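Guides > Parik Wall Finish > Section 4: Curing, Checking and Touching Up

4. After the last coat

You have now applied your final coat of Parik and would like to sit down. You may, once steps 1 to 3 are done.

1. Close the windows but leave the door ajar. Moving air dries the skin of the finish before the body, and the two will then disagree in public.

2. Write the batch number from the lid on a strip of tape and stick it inside the nearest closet. The number starts with 91. You will not remember it in August.

3. Wash the roller. Tomorrow is too late for the roller.

Leave everything alone for 11 hours. Testing with a fingertip is how most touch-ups begin.

Checking the color

Look at the finish in the morning and again after dark, with the lamps you normally use. Muted shades such as Bruna and Faltus shift more than the bright ones, and a color that was gray in the store may turn out to have opinions.
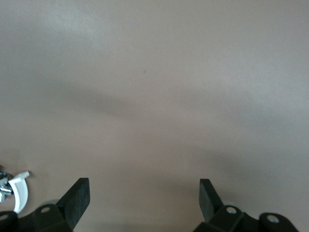
Fig. 4. Uneven light on a matte, pinkish-taupe surface.

Shadows are not patches. Before you open the can again, move the lamp. If the dark area moves with it, put the screwdriver down and go to step 8.

Touching up

4. Mark the spot with low-tack tape. Specks smaller than a grain of rice can be left, and in the opinion of this manual should be.

5. Sand lightly with 200 grit, in small circles. Stop sooner than you want to.

6. Wipe with a dry cloth. Allow the dust to settle, then wipe again.

7. Apply 2 thin coats of Parik with the Arango short brush, feathering outward. One thick coat is not the same thing – we have had letters.

CAUTION: Do not thin Parik with water, vinegar, or anything recommended by a brother-in-law.

NOTE: Touch-ups look darker than the rest until fully cured. Please let them finish before calling us.

8. Press the lid down with a rubber mallet and store the can upright, away from frost. Hammers bend the rim, and a bent rim gives you a very large eraser by spring.

Section 5 covers trim, corners, and the space behind the radiator.

Text: Edith Huanca. Technical review: Dexter Gatchalian.

Last updated: August

Contact | © Parik Finishes | Back to top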